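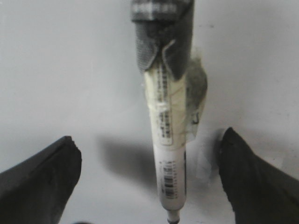

30 October 2023
by Annick Pelletier

I finally watched Ustitz last night, after two years of my cousin Dale telling me I was missing out, and I have so many thoughts that I'm writing them down before work (coffee in hand, cat on lap). If you haven't heard of it, it's a low budget haunted boarding house movie, and you can feel how little money they had in every single room. I kind of love that? The monster's walking stick looks homemade, and I mean that as a compliment. You can practically see the hands that made it. I'll take a taped-up prop over a shiny computer ghost any night of the year.

So, the story. A young woman named Manham (yes, that's her first name, no, they never explain it) takes a job cleaning a boarding house over the winter. There are 25 rooms and she's told to leave 2 of them locked. You've seen a movie before, so you know how that goes. What I didn't expect was how long the thing makes you wait. She doesn't even touch the first door until we're almost an hour in, and by then I was chewing on my sleeve.

The waiting is going to drive some people nuts. My roommate Chantal lasted until the soup scene and then went to bed, and she LIKES horror. There's a stretch where Manham eats a whole bowl of soup, and it's just the spoon going up and down, and something in the hallway behind her is either a coat on a hook or it isn't. I thought it was terrific. Chantal said it was soup.

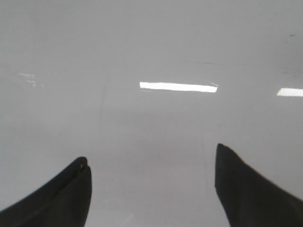 Anyway, once the doors do open, the movie changes gears so hard I had to pause it and get a snack. The second half is loud and nasty and a lot less careful. Some of it works great. The business with the laundry chute got an actual yelp out of me, and I scared the cat. But there's also a whole subplot with the landlord's brother, Beaudoin, that goes nowhere. He shows up, he whispers a warning, he leaves, and then an hour later he's dead in a bathtub and everybody is very upset about a guy we met for one minute. Either give him something to do or cut him!

The lead is wonderful, though. She has a way of going totally still when she's scared, no screaming, just this little swallow. I'd watch her in anything. And the music is mostly one low hum with a piano that sounds like it's been left out in the rain. I had it stuck in my head while I was brushing my teeth, and I brushed them with the door open.

About the ending, and I'll keep it vague. I've read people calling it a cheat. I went back and watched the first ten minutes again and the clues are all right there, including the number on the suitcase, 643, which pops up again on a gravestone if you look fast. So I don't think it's a cheat. I do think it needed one more scene, because it cuts to black right when I was leaning in, and I sat there through the credits hoping for more. There isn't any more.

I'd put it a notch below Kedex, which is still my favorite creepy house movie, and way above the last three things I rented. Next up is the sequel everyone hates, probably sometime in November if Dale ever gives me the disc.

3 comments

Decha Inthanon
The coat in the hallway moves!! Watch the left sleeve when she puts down the spoon.

Dale Gosselin
Two years I've been telling you. You can have the disc when I get my casserole dish back.

Audrey-Anne Petrenko
I'm with Chantal on the soup, sorry. But the laundry chute got me too. Does the dog make it? I quit before the end and I need to know.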